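FOR IMMEDIATE RELEASE – June

**Hirkine opens orders for the Gallura table**

Hirkine, the small furniture workshop run by Ansel Bellamy, starts taking orders this month for the Gallura, a butcher-block worktable for people who use their tables hard. First run is 200 tables. Price is $800, delivery extra.

The Gallura top is built up from narrow strips of wood, joints staggered, colors mixed on purpose. Pale cream next to tan, a bit of peach, light brown, the odd dark streak left where it fell. No two tops match. Customers can ask for a lighter or darker mix but the workshop picks the strips.

"We used to throw out the streaky ones," said Bellamy. "Then people kept asking for them. So now they go in."

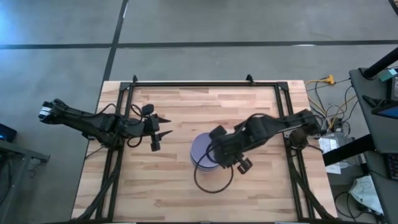 ## Sizes and finish

Two lengths, 87 inches and a shorter bench size made to order. Oil finish is standard. Wipe down with a damp cloth, re-oil when it starts to look dry. Hirkine will sand and refinsh any Gallura top for the cost of shipping, first time only.

Legs ship seperately and bolt on with the wrench in the box – allow half an hour and a second pair of hands.

## Where to see it

Floor models at the Wilolau showroom, open 10 a.m. to 4 p.m. Samples of the strip mix can be mailed out on request. Orders ship in about 90 days.

The matching Gautam stool follows later in the year, price to be confirmed.

**Press contact:** Ansel Bellamy, Hirkine. Loan tables availible for shoots, ask early.

– ends –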